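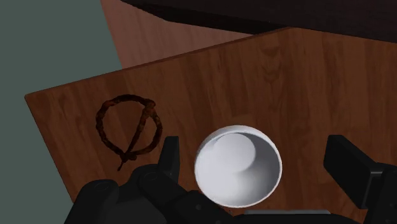
Celcombe Household Measures Dataset
Data card, version 2

Summary

The Celcombe Household Measures Dataset records how informal kitchen quantities are written in home recipes and what those quantities weigh when measured by the people who use them. It covers terms such as "a teacup of flour," "a walnut of butter," "a heaped spoon" and "a good pinch." The dataset contains 2,802 records drawn from 219 handwritten or typed recipe collections. It is maintained by the Gedus Archive of Domestic Writing.

Contents

measures.csv – one row per quantity, 2,802 rows
collections.csv – one row per source collection, 219 rows
weighings.csv – repeat weighings for 98 common terms
terms.txt – the controlled list of measure terms, with spelling variants

All files are UTF-8 text with comma separators and a header row. Empty cells mean that the value was not recorded. A zero is always a true zero.

Main fields in measures.csv

record_id: a permanent number. Numbers of withdrawn records are not reused.
collection_id: links to collections.csv.
term_as_written: the quantity exactly as it appears in the source, including errors.
term_standard: the matching entry in terms.txt.
ingredient: the ingredient in plain English, singular.
grams: the weight assigned to the quantity, where one is available.
basis: "weighed," "stated in source" or "inferred."
decade: the estimated decade of writing.

Source material

Collections were lent by households in Celcombe and the neighboring district of Moodley. Each lender signed a release covering the recipe text. Personal notes, addresses and family names were removed before transcription. Recipes copied word for word from a published cookbook were left out when the copying could be established.

Transcription and weighing

Every page was transcribed twice, by different staff members, and differences were settled against the original. Readings that could not be settled are marked with a question mark in term_as_written.

Weighings were carried out with a kitchen scale reading to one gram. Participants used their own cups and spoons and were asked to measure as they normally would. Each of the 98 terms was weighed by at least three participants. Individual results are kept in weighings.csv, and the median is carried into measures.csv.

Known limitations

Baking is heavily represented; meat and fish dishes are not. Decades before 1930 rest on a small number of collections and should not be used for comparisons over time. In 202 records the basis is "inferred," and users who need measured values should exclude them. Terms for liquids were weighed with water only – values for syrup, oil and cream are therefore absent.

Changes since version 1

The Moodley collections were added.
"Dessertspoon" and "dessert spoon" were merged in terms.txt.
The field "period" was renamed "decade."

License and access

The dataset may be used and shared for any noncommercial purpose with credit to the Gedus Archive of Domestic Writing. Commercial users should apply in writing. Page scans are not distributed and may be consulted in the Gerkero reading room by appointment.

Last updated: August 22, 2025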